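Clilmont league forum - Cricket talk
Thread: Who opens for Cemmont next season? 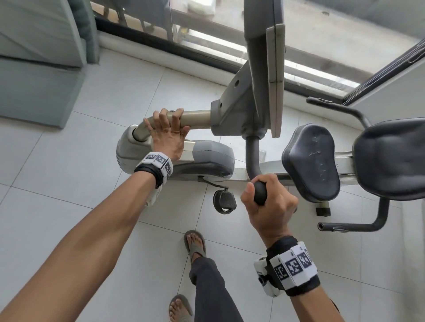 Page 2 of 5

skuketent_end
Going back to what was said on the last page, I don't see how you drop Viklund. He has 2395 runs for the club and he opened in every match this year. The average dipped, but so did everyone's on those pitches.

offcutter70
His average dipped more than most. He got stuck against left-arm spin and the number three kept coming in with the rate already climbing. Move him to four and let Lundgren go in first.

Wenche Westerberg
Lundgren has opened twice and made 70 in one of them. I'd want more than that before changing the order. He also drops his head when he drives early on.

offcutter70
And Viklund doesn't?

Wenche Westerberg
Not as much. He leaves the ball better than anyone else in the side. With a new ball and a damp outfield that matters.

longhop
Can someone check the runs figure? The club page had Leif on 1618 at the end of last season and he didn't make 700 this year.

skuketent_end
The club page leaves out cup matches. 2395 is league and cup together.

longhop
OK, then we should say so. People compare it with the old record of 2860 and that was league only.

skuketent_end
Fair point. Still a lot of runs.

third_man_up
I'd open with both of them. Lundgren takes the strike, Viklund bats through. The one I'd leave out is the current number two, who hasn't made a fifty since the away game at Clilmont.

offcutter70
He also bowls eight overs a match. Who covers those?

third_man_up
Any of the seamers. We had two of them standing at fine leg most of the summer.

Wenche Westerberg
Indoor nets start in December, 7 pm. I'd wait and see who turns up before picking anybody.

Next page: 3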